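Desk top has cupped after moving it to a heated room: can it be flattened?

Posted in Furniture and Woodwork, Grerkcombe Community Help

Patricio Daza
I have a solid wood desk top, 1450 mm by 700 mm and 27 mm thick, edge-glued from boards. It spent the summer in an unheated outbuilding and came indoors in November. Within three weeks it had cupped across the width. With a straight edge laid front to back the gap in the middle is 4 mm. The length is still true.

The top was oiled by the previous owner. I suspect only the upper face was done, as the underside marks at once if a drop of water is put on it. It is screwed to a steel frame through plain round holes, 482 mm apart across the width, with no slots.

I use it for drawing and small assembly work, so a curve of that size matters. Pencils roll to the middle and anything with a flat base rocks.

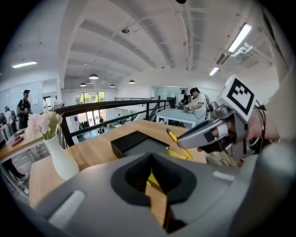
The room is held at 20 degrees in the day and the hygrometer reads between 35 and 40 per cent. I have no reading for the outbuilding. Should I plane it flat now, wet the hollow side, or leave it?

Skededum
Do not plane it yet. The board is still moving, and if you flatten it now it will probably be out again by spring, and thinner.

The usual cause is uneven drying. One face is sealed and the other is bare, so the bare face loses moisture faster and shrinks first. If yours is hollow on the underside, that fits. If it is hollow on top, the cause is something else and you should say so before doing any work. Your post does not make it clear which face the straight edge was on.

Assuming the underside is the bare one:

Take the top off the frame. Stand it on edge, away from the radiator, with air on both faces, and leave it for at least four weeks. Measure the gap weekly at the same three places and write it down. When two readings in a row agree, it has settled.

Then oil both faces and all the edges, with the same number of coats on each. End grain will take more.

Before refitting, turn the round holes in the frame into slots running front to back, 6 mm by 14 mm. Use pan head screws with washers and do not overtighten. A 700 mm top can easily change by several millimetres between winter and summer, and fixed screws will either split it or force it to bend.

If more than 1 mm remains after that, plane across the grain at a slight angle and finish along it.

Florham40
just wet it and put bricks on it. worked on my shelf

Skededum
Wetting the hollow face does bring it flat for a day or two, but the cup usually returns once the water has gone. It can also raise the grain and open glue lines.

Patricio Daza
Checked again. Hollow on the underside, crowned on top, so the 4 mm was taken from below with the top off the frame. I was wrong about things rolling to the middle: they roll to the front or back. It is now standing on edge in the hall. First reading 4 mm, second 3 mm. Will slot the frame while I wait.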